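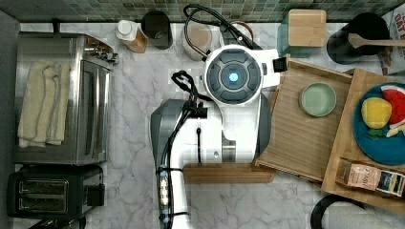 Chapitre 3
Le plan de travail

Tout manuel d'économie domestique promet au lecteur une surface dégagée. Kamil Holub, qui a relevé 106 cuisines à Florach, en attend toujours une. Les boîtes gagnent le fond, contre la crédence, les plateaux se chevauchent, et la planche à découper garde ce qui reste - jusqu'au vendredi, en général. Nous étudierons d'abord le rangement par fréquence d'usage, puis celui, plus répandu, par lassitude.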